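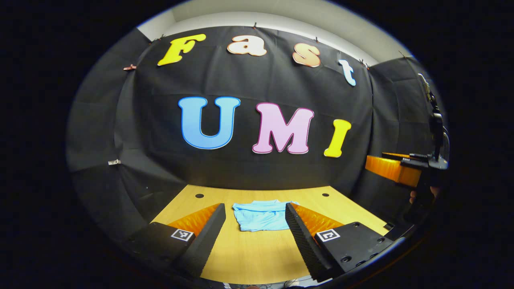

Fast UMI is a form of the Universal Manipulation Interface (UMI) approach to robot learning, in which people record manipulation demonstrations with hand-held grippers and a policy is trained on the recordings. No robot arm is needed during collection. The operator holds the gripper directly, and a wide-angle camera mounted on it records what the fingers are doing. This article covers the method as applied to garment handling in the Nestari study, led by Shaohua Han at the Trovdale laboratory.

Background

Demonstrations for imitation learning were long gathered by teleoperation, in which a person drives a robot arm from a leader device or a controller. Teleoperation yields data that matches the robot exactly, but it is slow and ties each recording session to a working arm. Hand-held collection separates the two. The gripper used by the person and the gripper fitted to the robot have matching finger geometry, so that images from one resemble images from the other.

Method

Each demonstration consists of a video stream, a six-degree-of-freedom pose trajectory for the gripper, and a record of jaw width. Jaw width is recovered from square fiducial markers fixed near the base of the fingers, which remain in view of the camera as the jaws open and close. The fingers are of the fin-ray type, with a ribbed structure that bends around an object under load. A dimpled foam facing increases friction on cloth.

For two-handed tasks, a pair of grippers is used. The two trajectories must be expressed in a common coordinate system, and errors in their relative pose have a greater effect on folding than on simple pick-and-place. In the Nestari study, both streams were aligned to a shared clock before training, and any demonstration with a tracking dropout was discarded whole.

Sessions were held at a wooden tabletop with black fabric behind it and at the sides. Large colored letters were pinned to the fabric. The garment was left crumpled at the start of each demonstration and was shaken out again between takes.

Policy training

The policy takes recent images and relative gripper poses as input and outputs a short sequence of future poses and jaw widths. Poses are expressed relative to the current gripper position, which removes the need to calibrate the robot base to the table. Latency is measured separately for camera, pose and gripper, and actions whose scheduled time has already passed are dropped at execution.

Results

The Nestari data set contains 162 demonstrations of small garments, recorded by five operators. Policies were trained with three random seeds. Han reported that most failures occurred at the first grasp, where the fingers closed on a single layer of cloth or missed a raised fold. Failures after both grippers had a secure hold were less common.

Limitations

Hand-held recordings can include motions that a robot arm cannot reproduce, among them fast wrist turns and poses outside its reach. The Trovdale group filtered trajectories against the kinematic limits of the target arm before training. Contact force is not recorded, and heavier fabrics were not tested.

See also

Imitation learning
Fiducial marker
Fin-ray gripper
Deformable object manipulation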